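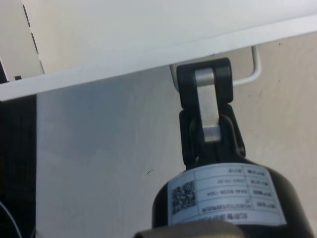
Labels, Locations and Stock Records in a Small Parts Store
Speaker notes, afternoon session

Slide 1: Title

Leave this up while people sit down. Handout is the one-page field list. Questions at the end, except on terminology, which can be asked as it comes up.

Slide 2: Scope

The store at Whitlock holds maintenance spares for the Fluddale pumping sites. 4,000 item records at the time of the changeover. Everything in this talk refers to that store. Bulk pipe and chemicals are kept elsewhere under different rules and are excluded.

Define three terms before going on. An item is a kind of thing (a seal, a relay). A unit is one physical piece of that item. A location is a place that can hold units, down to the single drawer or shelf section. The old records used "part" for all three. Most of the errors on the next slide trace back to this.

Slide 3: Starting condition

Records were kept in a spreadsheet with one row per item and a free-text location column. Typical entries: "back wall", "blue bin", "with the others". Read these out slowly. The blue bin was replaced with a gray one and the entry was never changed.

We pulled a sample of 200 rows and went to find each item. A row passed only if the item was in the stated location and the quantity matched. Quantity was the more common failure. Location failures took longer to fix.

Slide 4: Maker's label and store label

The maker's label identifies the product. It may carry a type code, a serial number, a date and a machine-readable code. Layout and language vary by supplier. The date field is a frequent source of error: it can be a production date, a test date or a packing date, and the label does not always say which. Copy it into the record as printed and set the date type to "unknown" unless the data sheet settles it.

The store label carries our item number and nothing else that can change. Location, price and minimum quantity are left off. If they are on the label they go stale, and someone will trust them.

Never cover the maker's label with ours. If there is no free flat surface, use a tag.

Slide 5: Scanning

We use Clurkora for the records. It accepts any code string as an alias for an item number, so a maker's code can be scanned directly once it has been linked. Two cautions.

First, some makers encode the serial number along with the type. An alias made from such a code matches one unit only. Scan two units of the same item before saving the alias and compare the strings.

Second, some codes hold a web address. Clurkora stores the address as text and does not open it. Leave that setting alone.

Slide 6: Location codes

Format is room, bay, position, drawer. Letters for room and bay, digits for the rest. Skip the letters I and O. Drawers are numbered from the top down, because that is how people read them. Shelves are numbered from the floor up, so that adding a shelf at the top does not renumber the ones below it. This inconsistency was discussed at length and kept.

A drawer cabinet has a code for its position and a code for each drawer. If the cabinet moves, the position part changes and the drawer part does not. Put the drawer label on the drawer front. On the side panel it gets hidden by the next cabinet.

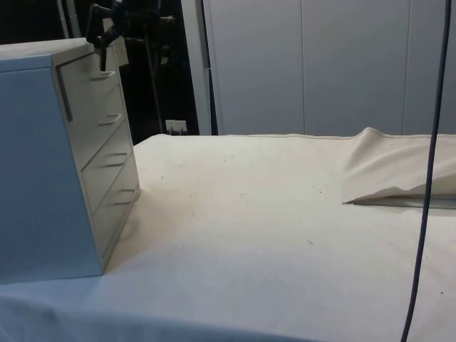 Slide 7: Counting

Full count once a year, in August, when site work is lightest. Rolling counts the rest of the time: one bay every Monday, taken in code order. The counter is given the item list without quantities. A difference of more than 5 percent triggers a recount by a second person before the record is adjusted.

Small fasteners are weighed. Tare the container first. Calibrate the scale with the 500 gram weight and write the reading in the log even if it is correct.

Slide 8: Open points

Atar label stock lifts at the corners on powder-coated surfaces. Tags are in use as a stopgap. Test of a second adhesive is pending.

Returned units have no status of their own. They are booked back in as new, which is wrong. Proposed fix is a separate location code for returns awaiting inspection.

Kits still have no agreed treatment. Skip if short on time.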